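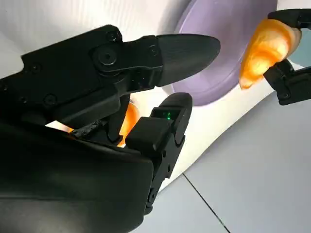

Reading the Old Ledgers: A Conversation with the Head of Collections at the Grevside Archive

The land ledgers of the Casten valley returned to the public reading room of the Grevside Archive in August, after an absence of 16 months. There are 321 of them, bound in calf or cloth, and they record who held which field, mill, or orchard in the valley and what was paid when it changed hands. The head of collections, who has been responsible for the ledgers since the archive took them in, met with the newsletter in the sorting room on the lower floor to discuss their condition, their use, and the rules under which readers may now consult them.

The ledgers came to Grevside from the former land office at Casten when that building closed. They had been kept on open shelves in a room with a north wall that let in damp, and many of the lower volumes had mold on the boards and the outer leaves.

"The text was in better shape than the bindings," the head of collections said. "The clerks at Casten used good ink and heavy paper for most of the period. What had suffered was the leather and the sewing. We had volumes in which every page could be read and none of the pages were attached to anything."

The first months were given over to cleaning and drying. Each volume was brushed, page by page, and kept apart from the rest of the collection until it could be declared safe. Repairs to the bindings were divided between the archive's own bench and Breris, a commercial bindery that took the largest volumes. The division was a matter of size. The archive's press will not take a book taller than a standard atlas, and the tax ledgers are considerably taller.

Asked whether the original bindings had been kept, the head of collections said that the archive had kept them wherever it could. Where the boards were beyond repair, they were replaced with plain cloth in a neutral color, and the old boards were boxed and shelved with the volume.

"A reader sometimes wants to see the cover," the head of collections said. "Clerks wrote on the inside of the boards. They did sums there, they noted who had borrowed the book, and in one case somebody kept a record of the first frost for years. If we had thrown the boards away, that would be gone."

The archive chose to leave most stains as they were. Washing was considered for a group of volumes marked by lamp oil, and the idea was dropped after tests on blank leaves showed that the ruled lines would fade before the oil did.

Much of the conversation concerned the index. The clerks at Casten indexed their ledgers by the name of the property, and property names in the valley were seldom fixed. A farm might be called after its owner in one ledger, after its spring in the next, and after a previous owner in the one after that. Readers who came to the old land office relied on the memory of the staff, and when the office closed that knowledge was at risk.

"We spoke with former clerks while we still could," the head of collections said. "They knew that Upper Meadow and the Long Piece were the same ground. It was never written down, as there was always someone at the counter to ask."

The result is a concordance of property names, typed and bound, which now stands on the open shelf by the inquiry desk. It covers the upper valley in full. The lower valley is less complete – the boundary there was redrawn twice, and some holdings were split in ways the ledgers do not explain. A second volume is in preparation. The head of collections declined to give a date for it.

The archive has also been helped by a gift from the Abdel Hamid Foundation, which paid for the acid-free boxes and for the extension of the reading room's hours into the evening. The head of collections described the later hours as the change readers had asked for most often.

"Many of the people who need these records have jobs," the head of collections said. "They want to settle a question about a fence or a right of way, and they could never get here before four in the afternoon. We now see people who had been meaning to come for years."

Boundary questions remain the most common reason for a visit. Family history comes next, followed by students from the high school at Casten, who use the ledgers for a project on the price of land. The head of collections spoke warmly of the students, with one reservation.

"They are careful with the books, more so than some of the adults. Their difficulty is with the handwriting. Few of them have read much script, and an afternoon can go by on a single page. We have started keeping an alphabet sheet on the table, copied from the hand of the clerk who wrote the most."

Under the current rules, a reader may request up to 3 volumes in a day, and one may be on the table at a time. Foam supports and page weights are provided. Pencils only are permitted. Gloves are no longer issued for paper, a change that has drawn letters from several longtime members.

"I understand the concern," the head of collections said. "A clean, dry hand feels the edge of a page and a cotton glove does not. Most of the fresh tears we found had been made by people trying to turn a leaf in gloves. We ask readers to wash their hands at the sink by the cloakroom and to dry them well."

Photography without flash is allowed, on the completion of a short form. Copies of single pages can be ordered at the desk and are usually ready within 2 working days. Certified copies, for use in legal matters, take longer and must be requested in writing.

The conversation ended with a visit to the stack where the tax ledgers are stored flat, one to a shelf. Several still wait for new spines and carry a tape tied around the middle. These volumes may be consulted by appointment, and readers who need them are asked to give the inquiry desk the name of the property and, if they know it, any older name it went by.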